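Textile Store Diary
23/04/2018

The morning was given to the table linens received from the Coltlow house in January. The lot was entered at 48 pieces, and the count has now been confirmed. Three of the pieces carry no label of any kind and have been set apart under a temporary number until the donor's list can be consulted.

Henrique Arruda began the Lanen box at ten. The tissue inside had yellowed along the folds and was replaced throughout. It was agreed that flat storage will be used wherever a drawer is free, and that folded cloths will be opened and refolded along new lines once a year. The old creases in several of the larger pieces are already weak – two will need support before they are handled again.
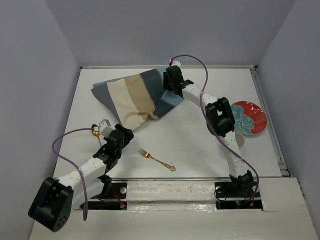 Work on single cloths continued after lunch. Each is to be laid on a clear white surface, smoothed from the middle outward, and returned to its sleeve before the next is taken out. The Judeo sleeves fit the smaller pieces well. The larger ones need the wide format, of which 30 remain, and a further 200 have been requested for the summer.

The question of the Başaran towels was raised again and left open. They have been listed as household goods in one register and as bath linen in another. The second entry is preferred by this office, and a note to that effect was placed in the file.

The store was closed at five. The key to the north cabinet still sticks.

Comments

M.: Are the Coltlow cloths to be shown this year?

Former reader: My grandmother refolded hers every spring, always in thirds.

Recent entries
Mending notes, north cabinet
Labels and thread
The January deliveries

Contact the store office | All rights reserved | Back to top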